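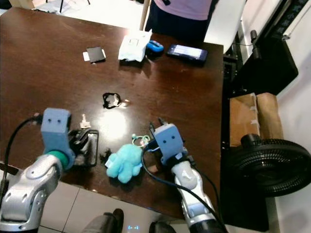
The charger died on a Saturday morning, eleven pages into my taxes, and it died with a smell. I don't mean smoke. It was more like somebody had ironed a raincoat. I had been typing away and didn't even notice until the screen dimmed itself, the way it does to save power, and then I reached down and the little brick was hot enough to make me say a word. I shut everything off and went to the big table, the dark brown one with the shine on it that throws the light back in your face, and sat there looking at the black cables and the plush toy and thinking about my brother. Because the taxes I could redo. The taxes were eleven pages. The backgammon file was only on that laptop.

I should explain the backgammon file. My brother and I have played since high school, and every game we ever finished went into a spreadsheet, first on our parents' computer and then on whatever I owned at the time. We were at 1285 games. He claims he's ahead. I claim he's a liar. He was coming at six for dinner with his new girlfriend, and he had told her he was ahead, and I had promised to show her the file.

Did I have a backup? Please don't ask me that, my brother already did.

The laptop is a Nutness. If you never had one, they made them for maybe four years, big gray things with lovely keyboards, and then the company went under or got bought or whatever happens to them. The power plug is a fat barrel with a flat side, like a tooth, and it fits nothing else on this earth. It wants 19 volts. I know because it's printed on the brick, which I carried around all day in a bread bag like evidence.

I had 43 percent left on the battery. I figured that would be fine if I kept it closed.

First I tried the electronics place at the mall. The kid there was very sweet and kept holding plugs up next to my plug and going "ooh, close." He sold me a universal charger by Plastus, with a pouch of tips, and swore one of them would fit. I sat in my car in the parking lot and tried every single tip. One of them went in! I was so happy I actually clapped. Then it fell out. I pushed it back in and it fell out again, and I found that if I held it at an angle with my thumb, really leaned on it, the orange light came on. So I could charge my laptop as long as I never used that thumb for anything else.

I went back in. The kid said, "Have you tried Marinescu?"

Marinescu turned out to be a repair shop on Pevitz Street, next to the place that does prom dresses, and I must have driven by it a thousand times. Inside it was all shelves, floor to ceiling, and an old woman eating soup behind the counter. I put the bread bag down in front of her. She looked in it, and she smelled it.

"Nutness," she said.

"Yes!"

"Terrible bricks." She finished her soup. I mean she really finished it, she tipped the bowl. Then she went in the back, and I could hear drawers, a lot of drawers, and a radio giving the weather for somewhere that wasn't here. She came back out with a charger in a plastic sleeve. It had the tooth.

"60 dollars," she said.

I'd have paid double and I think my face said so, because she looked a little sorry. She made me plug it in right there on the counter so she could see the light. It clicked in and it stayed in. I told her about the backgammon and my brother and the girlfriend, all of it, and she listened with her arms folded and then asked who was ahead.

"Well, me," I said.

"Have you looked?"

And I hadn't, was the thing. I mean I put the games in every time, but I never added up the column – I just sort of knew. So I opened it up there on the counter, with her leaning over, and I typed the formula in wrong, and she reached across and fixed it without asking.

He was ahead by one.

I sat in the car for a while after that. The prom dress place had a green one in the window with the price tag still on. It was ten after four. I had a chicken to get in the oven and a file I could have changed in two seconds, one letter in one box, some game from years back he'd never remember, and I want it on the record that I thought about it for quite a long time.

Then I texted him and asked if he could come at five, and bring the board.

He wrote back, "why"

I wrote, "No reason – bring your girlfriend, she can keep score."

Posted by admin in Short Fiction, November

43 comments
19 shares

Search stories
Enter keyword
Go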